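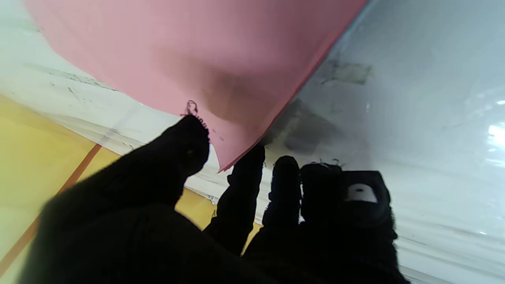 Wash water finds a second job at the Neltisham box plant

The glue kitchen at Skirkidow's corrugated plant in Neltisham starts up at 4:30 in the morning, an hour and a half before the first order runs. Starch, caustic soda, borax and water go into the mixer, and the batch is held until its viscosity settles. What has changed since last November is where the water comes from.

Until then every batch was made with town water, and everything rinsed off the flexo presses and the glue pans went to a treatment unit at the back of the building and then to the sewer. Now most of that rinse water is filtered and sent back to the kitchen. The plant makes up to 70 percent of its starch adhesive with it.

"We were paying for the same water twice, once coming in and once going out," said Akua Amegashie, the plant's operations manager. "The starch doesn't need drinking water. It needs water that is the same every day, and that was the hard part."

Box plants have reused wash water in adhesive for a long time, with mixed results. Ink residue changes the pH. Biocides in the ink can be useful in storage, but defoamers can weaken the bond. Solids settle in the tank over a weekend and arrive at the mixer in a lump on the first shift back. Many plants that tried it in earlier years went back to fresh water after a run of delaminated board.
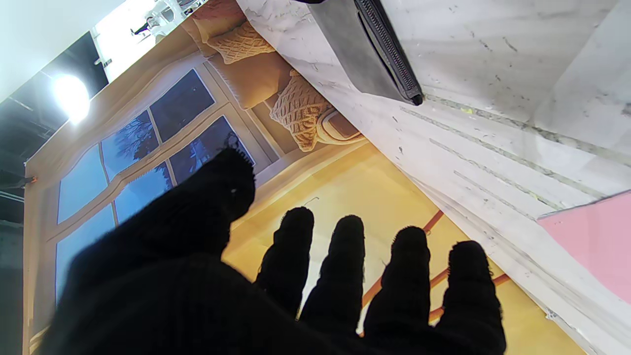
A black knit glove in front of a printed backdrop with a cream-framed window.

Skirkidow had its own bad experience. A trial nine years ago lasted less than a month. Press crews dumped full ink buckets into the same drain as the rinse water, and the adhesive turned a dark gray that showed through white-top liner. Customers noticed the color before the lab did.

This time the company separated the drains first. Concentrated ink leftovers are now collected at the press and either reworked into black or hauled away. Only second and third rinses go to recovery. The work on the floor drains took two shutdowns and cost more than the filtration equipment, which came from Wuvell, a maker of small membrane and bag filter systems.

The recovered water passes through a screen, a settling tank and two bag filters before it reaches a holding tank with a slow agitator. A conductivity probe on the outlet controls a blend valve. When the reading climbs, the valve lets in more fresh water.

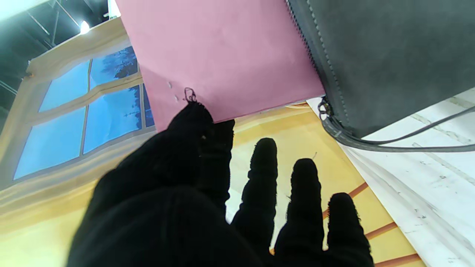
Operators were asked to do one more thing, and it was the least popular part of the project. Each press now logs its washups by color and volume. Amegashie said the logs were half empty for the first several weeks, until the form was cut from two pages to six lines.

The numbers since then have been steady. Fresh water used in the glue kitchen fell by 714 cubic meters in the first full quarter. Waste hauling went up slightly, as expected, because the ink leftovers no longer go down the drain. The treatment unit runs one shift a day in place of two and uses less coagulant.

Board quality took longer to settle. Pin adhesion on C-flute held from the start, but the lighter flutes ran dry at the edges until the kitchen added a little more raw starch to the recipe. Gel temperature also drifted. The fix there was to test every batch made with recovered water and adjust the caustic before release.

Kai-wen Pan, a process engineer with the consulting firm Akolgo, worked with the plant on the recipe changes. He visits twice a year and reviews the batch sheets remotely in between.

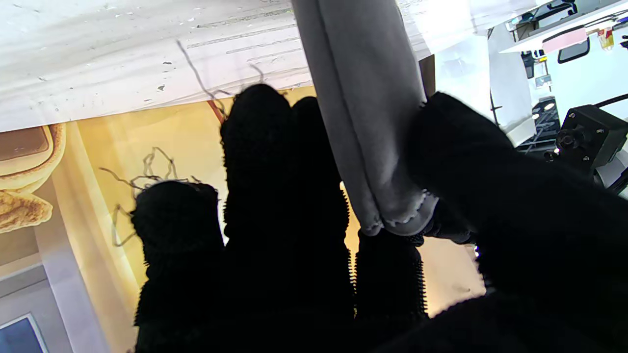 Can a smaller plant do this without a full-time lab?

Pan thinks it can, provided someone on each shift is trained to check pH, viscosity and gel point, and has the authority to hold a batch. The tests take a few minutes each. He would start at a low share of recovered water and stay there for a couple of months before raising it.

He is more cautious about plants that run a lot of food-contact work. Customers in that business may want a written statement of what goes into the adhesive, and some will refuse recovered water outright. Skirkidow keeps a separate fresh-water batch for those orders and schedules them back to back on the second shift.

The next step at Neltisham is heat. Rinse water leaves the presses cold, and the kitchen has to warm it before mixing. Skirkidow is pricing a heat exchanger on the condensate return, with installation planned for the summer shutdown if the quote comes in on budget.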